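Filed under: Meetings & Minutes | Furnishings Subgroup

Minutes of the April meeting, held in the back room at Bowen

Present: Dilwyn Rees (chair), Eleri Harries (minutes), Karkach, Bowen and Flitari representatives. Apologies from Nastano, who sent written comments.

The meeting opened at 10 a.m.

1. Previous minutes
Accepted with one correction. The order number for the paste brushes should read 428.

2. Table covering
Eleri reported that the floral covering is now on the square table. The pattern is gray fern and leaf on off-white, with small clusters of round orange blossoms. Dilwyn had asked for something plainer at the last meeting and said he still would have picked a solid color, but he could live with it. The Karkach representative said the pale background makes small items easier to find than the old dark green cloth did. Agreed to keep it through the summer and look at it again when the spare length is used up.

Nastano's written comments asked whether the covering should be glued or clipped. Left open. Eleri will try clips first on the spare table.
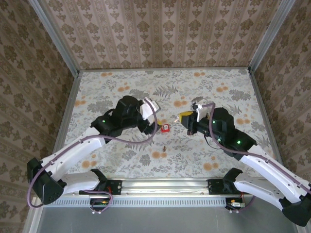

3. Wall panels
The three papered panels stay where they are, one at the back and one on each side. Flitari offered to take them back and supply plain white ones at no charge. There was some discussion. Dilwyn was in favor. Eleri and Bowen were against, on the grounds that the paper had already been paid for. The offer was declined with thanks.

Bowen asked that anyone moving a panel lift it from the bottom and not pull on the top edge. Eleri will put up a note.

4. Small boxes and loose parts
Eleri asked that small parts go back in the tray at the end of the day. Labels on boxes should go on the top face, as on the little red one, so they can be read without picking the box up. Karkach will send a sheet of blank labels.

5. Costs
Spending on furnishings to date stands at $2,189. This covers the wallpaper, the table covering and delivery, but not the second roll of paper — that invoice has not come in. Dilwyn will call the supplier. No further purchases until it is settled.

6. Other business
The back room key was missing for two days and has been found. Bowen will have a second one cut.

Flitari needs the folding chairs back. There should be 14. Eleri to check the closet before they are collected.

Next meeting: same room, 10 a.m. Date to be sent out by Eleri.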